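# Shelves in the Back Room at Dolside

We finished moving into the back room in June, and the shelves came together over 9 evenings. Geum-ok Byun did most of the sorting, and I carried boxes up from the car. 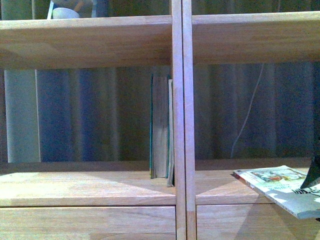 Before the move, everything was in 40 boxes along the hallway, labeled on one side only. We opened the book boxes first and left the kitchen overflow until the end. Anything neither of us had used at the old place went to the Stinell Street thrift store, which took five boxes and sent one back.

**Wood and fabric.** The units are pale wood and stand side by side, so there are two uprights next to each other in the middle. The shelf boards don't line up from one bay to the other. Geum-ok wanted blue-gray fabric at the back of the left side, and the folds were left as they fell.

**Books.** Two are in so far, upright at the end of the shelf with their page edges facing out. The larger one has a teal-green cover. The rest of the books are going in the front room once the Condel bookcase is delivered.

**Upper shelf.** Small things go up top, including a little white piece next to the thin white stick. We may move these again when the lamp is back from repair.

Still to do: felt pads for the feet, a longer cord for the lamp, and four boxes marked "Baloch" that we haven't opened.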